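December 25, 2018

Holiday, building quiet, heating on the reduced schedule. Came in at 8 to finish the sort of the small parts left over from the Tillman job. Three categories: electrolytic capacitors, protection gear, and whatever does not belong in either.

The capacitors go in the blue bin. They are the brown-sleeved type with the printed values, and they stay together until each has been checked on the meter. Anything that has sat since August gets reformed through a resistor before it sees full voltage. Limit for leakage is the one on the Avard sheet. I wrote the sheet number on the inside cover of this book so I stop looking for it.

The felt mat is a clear improvement over bare tabletop. Parts do not roll as far and the terminals do not mark the white surface. It could be wider. A strip on the left is still uncovered and things get put down there out of habit.

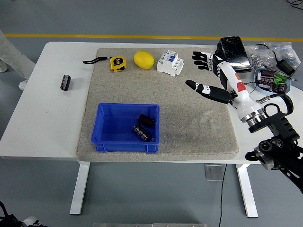

Breakers are to be stored upright with the lever accessible, label facing out. The Penesar drawers take the DIN-rail pieces without dividers if the rail clip is pushed in first. Drawer 20 is full. Drawer 28 is free and should be relabeled before anything goes into it.

The tape measure goes back on its hook by the strap. I measured the shelf for the new bins: the Zuvent ones are too deep by the thickness of the rim. Options are to move the shelf bracket down one hole or order the shallow version. Prefer the bracket. It costs nothing and the screws are already loose.

The lemon is lunch, for the tea. Do not file.

Meter check: battery low at start, replaced. Zero was good after that. First capacitor read within tolerance at 100 Hz. Stopped there for the day and left the remaining ones for the next session, leads shorted.

To do: relabel drawer, lower bracket, order a second mat in the same gray. Ask for the price with the left strip included.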